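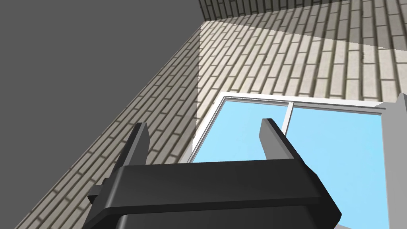 Condensation on double glazing in a spare room

We moved into a two-bedroom unit in Druduvwood in February and I'm trying to work out whether I have a ventilation problem or a window problem. The back room has one outside wall and one window. As with the wall and window in the picture, there is nothing complicated about it, just a plain wall with glass in it. Since the weather turned cold I get water along the bottom of the glass most mornings, on the room side. I wipe it with a towel and it's back the next day. The sill paint has started to lift at one end and there is grey spotting on the silicone.

Things I've tried so far: leaving the door open, leaving the door shut, and a tub of those moisture crystals from the supermarket, which filled up in a fortnight and made no difference I could see. The room is used for drying clothes on a rack and my brother sleeps there a few nights a month. There's no heater in it. The agent says double glazing can't get condensation so it must be "lifestyle". I'd like to know if that's right before I write back, and whether I should be spending money on a dehumidifier or asking the owner to replace the seals.

Posted by Kha Cao, 18 June 2021

Fidel Cisternas

The agent is wrong about double glazing. It gets less condensation than single but it can still get it, mostly around the edges where the spacer is colder than the middle of the pane. What matters is which surface the water is on. If you can wipe it off from inside the room, the air in the room is too damp for how cold the glass is. If it's between the panes and you can't reach it, the unit has failed and that's a job for the owner. You've said you can wipe it off, so new seals won't fix it.

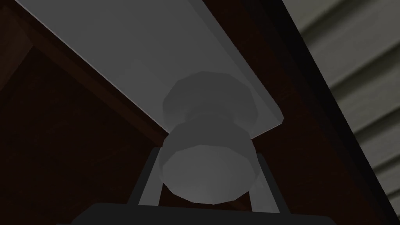 The clothes rack is most of your trouble. A full load out of the machine can put a couple of litres of water into the air, and in a closed room with no heater it has nowhere to go but the coldest surface. Move the rack to the bathroom, shut the door and run the fan until the clothes are dry. If the fan is weak, hold a square of toilet paper up to the grille. It should stick. If it drops, clean the cover first and then report it to the agent in writing.

Then get a cheap humidity meter. Mine was under $30. Put it on a shelf away from the window and read it morning and night for a week. Anything sitting over 65 per cent in winter wants attention. Under 55 and you should see the glass stay mostly clear.

Open the window for ten minutes in the middle of the day even when it's cold – cold air from outside holds less water than you'd think, and once it warms up in the room it dries things out. Leaving the window open a crack all night mostly just makes the room colder.

For the spotting, wipe it with white vinegar, leave it an hour and wipe again. If it has gone into the silicone it won't come out and the bead needs to be cut out and redone.

Kirsty Dow

Just buy a dehumidifier. We had the same thing in our place near Turivov and it was gone in two days. Ours takes the 3 litre bucket and I empty it every second morning. They're about two hundred on special if you wait.

Nélida Salinas

Agree with Fidel on the rack. A couple of things to add as I manage rentals, though not in your state.

Check your entry condition report. If the sill paint was marked as sound and it's now lifting, send dated photos today and say what you are doing to ventilate the room. You don't need to argue about the cause. Ask them to confirm the bathroom fan is ducted outside and not just into the roof space, as I've found plenty that weren't.

On dehumidifiers, the little ones with no compressor won't do much in a bedroom. A refrigerant type works fine in a heated room but drops off below 15 degrees or so. For an unheated room a desiccant one is better, though it uses more power. It also warms the room slightly, which helps the glass.

Pull any furniture out from the outside wall by a hand's width and look behind it while you're there. If the plaster is spotted down near the skirting, mention that in the same email.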